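Cable keeps snagging at the wrist, arm faults out on the far side of the table

Posted by wullberg_basement, 8/16/20

Hi all. Building a sorting cell in our shared workshop, first real arm project for me so go easy. Idea is simple, it picks little white cylinders and lays them in a wood tray with a divider down the middle. Two finger gripper. Picking is fine near the base. Problem is the cable. Any time it reaches for the far end of the tray and then rotates the wrist, the cable goes tight and I get a following error and it stops dead. Log from last night says 14 stops in 651 picks and every one I looked at was on that same move.

Gripper hanging open over the table, parts at the left end of the tray:

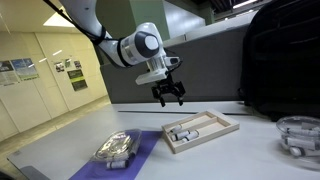 Cable strapped to the arm, thin wire looped at the wrist module

Already tried slowing it down. Fewer faults but they dont go away. Also tried moving the tray closer, then it fights with the clear bowl. Do I need a longer cable or is this a strap thing? Controller is a used Hurora box if it matters. Would rather not spend much.

Trinh Trình

Strap thing, most likely. Had the same on mine in June.

Do this with power OFF. Loosen the strap nearest the wrist, put the arm by hand in the worst pose you use (far end, wrist turned all the way), then pull slack through untill the cable has a soft bend. Tighten it there. Now go to the opposite pose and check the loop doesnt hang down where the fingers can catch it. If it does, you gave it too much, take a bit back.

Straps should be snug but you want to be able to slide the cable with your fingers. If its clamped hard on both sides of a joint, all the bending happens in one short piece and thats where it breaks. Check the jacket there for a white crease or a flat spot.

Second thing, look at your wrist angle in the program. A two finger gripper on a plain cylinder can usually grab it turned 180 and it makes no difference. So if the planner picks the long way round, limit the last joint to plus/minus 90 and let it choose the flipped grasp. That fixed more for me than the cable did. 3 lines in the config on my setup, no clue where Hurora hides it, sorry

ogundipe_shop

buy a longer cable. mine came from Cadska, took 20 days to show up but no problems after that

wullberg_basement

Thx both. Re-did the wrist strap and limited the last joint, ran the far end for a while tonight and no stops yet. There IS a crease in the jacket so ordering a spare anyway. Trinh, is yours zip ties or velcro near the elbow? Mine keeps creeping down

Trinh Trình

Velcro, with one wrap of rubber tape under it so it grips. Zip ties cut into the jacket after a while.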